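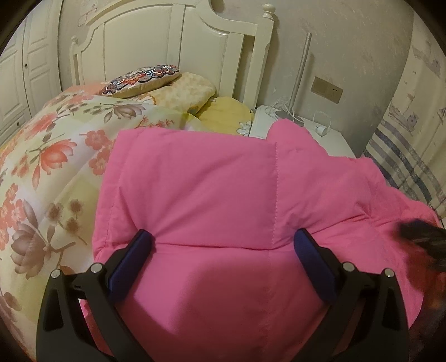
Thread count and other bedtime stories

My mother bought one set of sheets per decade. They came from the department store on the square in Istport, they were white or they were a color she called oatmeal, and the only information on the package was the size of the bed. I don't remember anyone in our house sleeping badly.

I bring this up because I spent most of February trying to buy bedding, and I came away from it feeling like I'd been to a car dealership. Every page I opened had a number on it. Three hundred, six hundred, 1000. One seller had a set marked 2000, in gold letters, for less than I paid for my last pair of jeans. There was also a 3000, which I looked at for a long time the way you'd look at a used car with nine miles on it.

So I did what I do when somebody hands me a number, and tried to find out what was being counted.

Thread count is supposed to be the number of threads in a square inch of cloth, the ones going up and down added to the ones going across. Fine. That's a real thing and you could check it with a magnifying glass and a free afternoon. The trouble is that there's only so much room in a square inch. Past a certain point the threads have to be very thin, and very thin cotton thread is either expensive or weak. You can't get to 3000 that way. I don't think you can get anywhere near it.

What you can do is take a thread made of several thin strands twisted together and count every strand. Four strands, four threads. The cloth hasn't changed at all but the label has gone up by a factor of four. Now it's in gold letters.

I asked Rogelio Panganiban about this. He worked in the linens part of a hotel supply business for a long time and he's the only person I know who can talk about pillowcases without sounding like he's selling me one. He told me the hotels he supplied mostly bought in the two to three hundred range, plain weave, half polyester in a lot of cases, and that guests wrote on the comment cards asking where they could get the same sheets. "They liked that they were ironed," he said. He thinks most of what people call hotel quality is a hot press and somebody else making the bed.

I believe him, mostly. He also told me never to buy a dark sheet, on the grounds that dark dye wears the cotton out faster, and I've had a navy blue set for longer than I've had my current car. So take it all with some salt, including the parts I agree with.

Egyptian, and so on

The second thing they sell you is geography. I have nothing against Egypt. I'm sure some wonderful cotton grows there. But the word has come loose from the place. I looked at three listings that said Egyptian in the title and then, way down in the part where they tell you what it's made of, said cotton blend. Blend of what? Egyptian and what? One of them said "Egyptian comfort." Comfort doesn't grow on a plant.

Then there's bamboo, which I wanted to like. Bamboo sheets are sold with a picture of a stalk with dew on it, and you imagine somebody gently combing the stalk into a pillowcase. What you usually get is rayon. The bamboo gets dissolved into a pulp with chemicals and squeezed out through little holes, and by the time it's a thread it has about as much to do with the plant as paper has to do with birdsong. It might still make a nice sheet! I slept on some at my sister's and they were slippery and cool and a little clingy. But I'd like to be told rayon when I'm buying rayon.

And "cooling." I have real doubts about cooling. A sheet can feel cool when you first touch it, the same way a kitchen counter does. Then you lie on it for ten minutes and it's the temperature of you. I've read the claims for a brand called Akonard, which sells something it calls a climate-responsive coverlet, and I've read them twice, and as far as I can tell what the coverlet responds to is being kicked off the bed. The website has a graph. The graph has a line going down. The side of the graph where the units should go has a snowflake on it.

Akua Ayaaba, who reads this blog and has corrected me before, wrote to say I was being unfair about cooling fabrics and that she has one she swears by. She runs hot, she said, and it's the only thing that got her through last summer. I asked her what else she'd changed and she said she'd also bought a ceiling fan. I'm not going to make anything of that. She's a smart person and she sleeps well, and it may be that the coverlet is doing its share.

The reviews

I used to think reviews would save us from all this. Go look at the reviews for any set of sheets. Nearly all of them are written in the first week. "Just put these on the bed and WOW." Of course wow. They're new sheets. New sheets are great. I'd like to hear from that person after forty washes, when the elastic has given up and the fitted corner comes off every night around three and wraps itself over their face.

What I look for now is the person who comes back. Every so often there's a review with an update under it, and the update is where you learn something. Pilled after the second month. Shrunk so it doesn't fit the mattress. Seam came apart by the foot. I read maybe fifteen pages of reviews for one set and I'd trade them all for the four updates. Two of those four, I should say, were happy. One lady in Kirnitz had put hers through the wash every week for three years and said they'd gotten softer. I trust her more than the graph.

The ones that say they got the product free in exchange for an opinion I skip. So do you, I hope.

How often you're supposed to wash them

There's a whole other set of experts on this. Once a week, say the people who sell detergent. Every three or four days if you have a pet, says a website that also sells sheets. Then comes the close-up of a dust mite, blown up until it looks like something out of a war movie, and a figure for how much of your pillow's weight is supposed to be dead ones. I've seen that figure given as a tenth and as a third and as half. I've never seen anybody say which pillow they weighed.

I wash mine every week or so in summer and somewhat less in winter. Nothing has happened to me. If you have allergies that's a different story and you should listen to your doctor, who doesn't sell sheets.

I'm also not convinced by fabric softener. It leaves a coating, that's how it works, and a coated towel doesn't dry you. A coated sheet feels nice and smells like a candle store. I quit using it and noticed no difference except in the price of the groceries.

What I ended up buying

You'll want to know, after all that. I went to a real store, the one in Cuevas that's half curtains, and I asked to touch things. The man let me. There was a display bed with eleven pillows on it and I moved all eleven to get at the sheet. I bought a plain cotton percale, white, with a number on the label so low they'd printed it on the back. It was mid-priced. It crackles a little when it's fresh, which I like and my husband doesn't.

Is it better than the gold-letter 2000? I have no idea. I didn't buy both and I didn't do a test, and I'd be suspicious of anyone who told you they had after sleeping on each one for a night. I can tell you I've had it since the end of winter, the corners still hold, and it wrinkles like crazy. If you can't stand wrinkles, buy the sateen and expect it to be warmer. Somebody will tell you that's wrong too.

I do have one weakness, so I'll confess it. I paid too much for a pillow. It came in its own little suitcase, with a zipper and a handle, and I knew while I was paying that I was paying for the suitcase. The pillow is okay. It's a pillow. My neck hurts the same amount as before, maybe a touch less on weekends — but I also sleep later on weekends. The suitcase has my winter hats in it.

Next I have to deal with mattresses. The old one has a valley in it. I've already seen an ad that says people replace theirs every eight years, paid for by the folks you'd expect, and a trial offer that lets you send one back after a hundred nights, as if I'm going to get a king-size mattress back into a box the size of a golf bag. If you've ever really returned one of those, write to me and tell me how it went. Over a hundred people get these posts by email, so one of you must have tried it. I'd especially like to know who came to pick it up and where they said it was going.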